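Thread on surname pages and what goes wrong when a place name, a common noun and a family name share one spelling. Most of it comes from the Jondar index, which I have been cleaning up since May.

1/ Start with the headword. If the lower-case form is an ordinary word in some language, that sense needs its own line. Finnish kallio is "rock" or "bedrock". It is also a surname and a district of Helsinki. Those are separate senses and each gets its own entry.

2/ The Jondar index had all of these run together under Kallio, with the district filed as a person. Its "given name" field read "Helsinki". The import script split every heading at the comma and took whatever came second as a forename.

3/ So: never split on the comma alone. "Kallio, Helsinki" and "Niskanen, Hilkka" have the same shape. Only a type field can tell them apart, and the type field has to be filled in before the split.

4/ 223 headwords were affected. I went through them by hand. A rule would have been quicker to write and slower to check.

5/ Next, the phrase "may refer to". Use it when the senses are unrelated or only loosely related. Use "is a surname" when everything listed is a bearer of the name. A page that opens with the first and then lists only people is a surname page with the wrong opening line.

6/ If there is one place and a long list of bearers, make two pages. The surname page carries the bearers. The other carries the place and a single line pointing to the surname page. Do not copy the bearers into both. They will drift.

7/ Spelling variants. Milovan Dervishi asked whether Dervishi and Dervish should share a page. I keep them apart. The Albanian -i is often the definite ending, but once it is fixed in a surname it is part of the spelling. Cross-reference in both directions under "See also".

8/ Diacritics are a separate matter. Gökçe without its marks is Gokce, and that should be a redirect with no page of its own. Sorting is where people come unstuck. In the Turkish alphabet ç follows c and ö follows o as full letters. An English-language index usually ignores the marks when sorting. Pick one and state it at the top.

9/ Volkan Gökçe's objection, which I accept: if you ignore marks when sorting, you still must not drop them in the display form. Keep a sort key and a display form in separate columns. The old Jondar file had one column for both, and 70 names had lost their marks for good. Those had to be restored from the paper cards.

10/ Surnames that are also common nouns in Iberian and Italian sources. Arnaldo Tavares sent a list of 21 where the noun sense had been given as the origin of the surname. Sometimes it is. Often the surname comes from a village, and the village has its own story. "Same spelling as" and "derived from" are different claims and need different wording.

11/ My wording for the doubtful ones: "The surname is identical in form to the noun." No origin is stated until there is a source for it. Readers find this unhelpful and write in. I leave it as it is.

12/ Layout of a single line, for anyone copying the format:
Surname, given name (born–died), occupation
No full stop at the end. No "famous". No nationality unless two bearers would otherwise read the same.

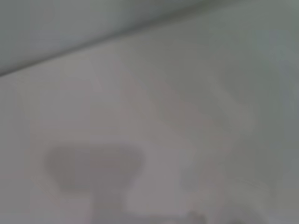
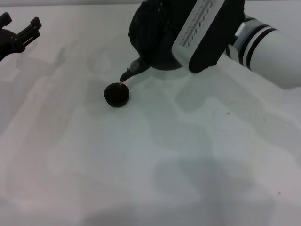 13/ Ordering within a surname page. By given name, alphabetically. Ordering by birth year looks tidy until you have people with no known year, and then they all collect at the bottom and look like an appendix.

14/ Initials. "J. Layug" is not an entry. Either it is Jomar Layug and you can show it, or it stays in the working file. I have almost 600 of these initial-only forms waiting and no intention of publishing them as they stand.

15/ Names with no known language of origin. Greris and Pavholm are both in the index. Pavholm looks Scandinavian because of -holm, and three earlier editors wrote that it was. None of them gave a source. It now reads "Surname. Origin not established." Greris reads the same.

16/ A question from yesterday: should a fictional character go on a surname page? Yes, under a separate heading, after the real bearers, with the title of the work in brackets. If there are only fictional bearers, the page opens "is a surname used in fiction" and the sub-heading goes.

17/ Red flags worth searching your own file for: a forename that is also a capital city, a birth year later than the death year, a headword ending in a space, and the same person under two transliterations. The trailing space caused most of our duplicates.

18/ The corrected Kallio and Gökçe pages went up on 25 July 2024. Dervishi is next, then the Portuguese batch once Arnaldo has been through the village names. Corrections by reply please, with a source and page number. I can't do anything with "my grandfather always said".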